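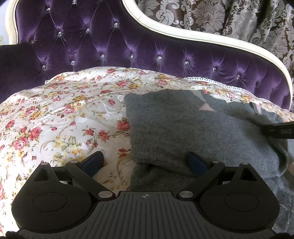 Momuta Open Day

The Momuta Open Day is a yearly visit-and-try event put on by Lemieux, a small robotics workshop in the town of Resano. It is all about household cloth: picking it up, spreading it out, folding it, and putting it down somewhere sensible. Momuta is the name of the project and also, confusingly, the name everybody gives to the day itself. I went on 30 July 2025 and wrote most of this entry from my notes, so if you know the earlier years better than I do, please fix whatever I got wrong.

Background

Momuta started as a side job for Bohumila Tóth, who had been working on grippers for packing lines and got fed up with boxes. (Her words, more or less.) Boxes keep their shape. A sweater doesn't, and a robot that has never met one has very little to go on. So the project collects demonstrations by people: you hold a two-finger gripper in your hands, you do the chore through it, and the camera on the tool records what the fingers were up to. The recordings are later used to train an arm.

The first open day was held in November in a rented shop in Bollthorpe, the next town over, and by all accounts it was freezing. It moved to Resano and to summer after that, which I think was a very good call!

The visit

Visitors go through in groups of five. My group got 30 minutes at the practice tables and then a longer turn watching the regular operators work in a furnished bedroom. The sign-in sheet had 38 names on it by the time I left, and there was still a line at the door.

At the tables you get a hand-held gripper and a dish towel. I thought I'd be fine — I fold laundry every day of my life — and I was terrible. You lose all the feeling in your fingertips, for one thing. You squeeze, and the cloth either bunches up or slides right out from between the pads, and you end up chasing a corner across the table like a cat. Arben Golob, who ran our session, kept telling us to slow down and come in low, with the fingers open wide before touching anything. By my fifth towel I had something you could maybe call a rectangle.

The bedroom station

I liked the bedroom best. The bed had a cream cover printed all over with roses, and behind it stood a big purple velvet headboard, the tufted kind with sparkly buttons. It looked like a room somebody would sleep in, and the team is quite serious about that. A plain white table teaches an arm about plain white tables, as Arben put it, and then it falls apart the first time it meets a flowery bedspread.

The thing being worked on was gray and soft, and the operator had it on top of the cover with all those roses going on underneath. Gray turns out to be handy on a busy print because you can pick out the edges from across the room. The tool has black housings and dark blue pads on the inside of the fingers, and the operator kept those wide apart until the last second, just like we'd been told. There's also a lot of light on that shiny fabric, and Bohumila said glare is one of the headaches when the recordings get checked. I asked whether they'd thought of a matte cover. They had, and they plan to use both.
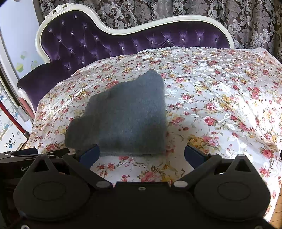
What gets recorded

Each go at a chore is called a take. A take starts with the fingers open over the cloth and ends when the operator backs the tool away. Fumbles stay in unless the cloth ends up on the floor, and I was glad to hear it, considering my towels. Someone then writes a short label for the take, such as "spread out" or "fold once." Visitors' towel attempts are kept in a separate folder and only used if you tick the box on the form. I ticked it.

Reception

People in my group mostly had the same question: when can I buy one? Bohumila wouldn't give a year. One man was let down that no arm was moving on the day, and I can see his point, as the poster did say "robots." I had a great time anyway and my forearms were sore the next morning.

Practical notes

Entry is free, but you need to book through the Lemieux front desk. Wear short sleeves or roll them up before you take hold of the gripper. Kids can try the towel tables with an adult beside them. Parking is on the Bollthorpe road side of the building, and the coffee is in the hallway by the coat hooks.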